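How to fold laundry on the bed

I do not have a table for folding, so for many years I use the bed. It is the right height for my back and it is wide enough for the biggest towel. In this page I write down the way I do it, step by step. It works for towels and for simple clothes.

Before you start

Make the bed first. Pull the blanket or the bedspread straight up to the pillow and smooth it with your flat hand. If the cover has big waves in it, your folds will have waves too. Bring only one load at a time. My load is usually 6 towels and a few shirts - more than this and the pile falls over before I finish.

Everything must be fully dry. A thick towel can feel dry on the outside and still be damp in the hem, so press the hem between two fingers.

Towels

1. Put the towel down in the middle of the bed. It will land in a bunch. Do not try to fold it yet.
2. Find one corner and lift it. Shake lightly, and let the rest of the towel open by its own weight.
3. Lay it down and pull the corners away from each other until there are no ridges in the middle.
4. Fold the long side over in 3 equal parts, then fold the strip in half, and once more if your shelf is small.

With fluffy towels the pile lies in different directions after washing. Brush it one way with your palm before the first fold.

Clothes

1. Spread the garment flat with the front side down.
2. Smooth from the center to the sides. Go slowly near the seams.
3. Bring both sides to the middle, sleeves also if there are any.
4. Fold from the bottom up, and turn it over.

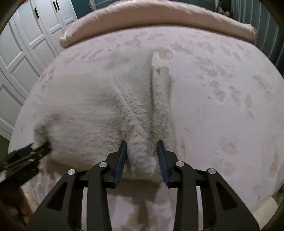
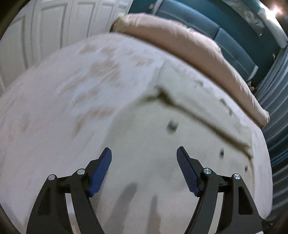
First picture: a white towel, still bunched, on the pink blanket. Second picture: a cloth item spread flat on the bedspread.

If the cover is slippery

Some bedspreads let the clothes slide. A fleece blanket holds them better. I lay my old Gremell blanket on top when I have many thin shirts.

Where to put the piles

Keep the finished piles near the foot of the bed, towels on one side and clothes on the other. Carry them to the closet before you begin the next load. I use a low basket from Zutlow, and the towels go in standing up, with the folded edge on top - so I can take one without moving the others.

Last updated 20 November 2019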